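Week 4 handout: Color in rooms people have to live in

Read before Saturday's studio. Bring your floor plan, the printed one.

Last week we left off at the point where half the class had painted the Flinham apartment gray and called it timeless. Gray is fine. Gray is also what happens when a client, a spouse and a landlord all get a vote. This week you pick a color and defend it out loud.

Start with the light. A north-facing room cools everything down, so the cream you loved in the store goes slightly green by lunch and looks like old soup by dinner. South light forgives more. Tape up your samples at least 25 inches wide and look at them morning, noon and night for two days. The little chips on the fan deck are for flirting with, and you should never marry one. 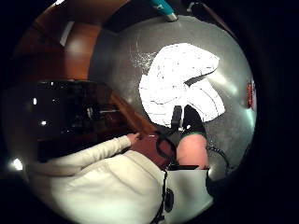
Notes by Zachary Landry
Interiors II, evening section

Next, proportion. You will hear the old rule about a main color, a second color and an accent. It works, in the way that frozen pizza works. For the Braltier house I want you to break it once, on purpose, and write a sentence saying where. "I liked it" is a sentence, but it won't get you the points.

Undertones. Every white has one. Put your white next to plain printer paper and the pink, yellow or blue will confess. Do this before you order 40 yards of drapery. I say so as a man who once hung curtains in a dining room in Brommont and spent the whole first dinner looking at his plate.

Ceilings: a ceiling counts as a surface, and it has been waiting years for you to notice. Painting it the wall color makes a small room feel calmer and a large one feel expensive. Painting it black makes everyone ask about it, so have an answer ready.

Floors and the big sofa come first in the budget and last in most student boards, where they show up as a brown rectangle. Scan a real swatch. The Kotian rug on the sample shelf is 286 knots of pure opinion per square inch and will fight anything orange.

For Saturday: one room, three palettes, one of which you dislike. Be ready to argue for that one. Reading is page 197 to the end of the chapter, including the captions, where the author hid the useful parts.

Boards that arrive with wet glue will be shown last.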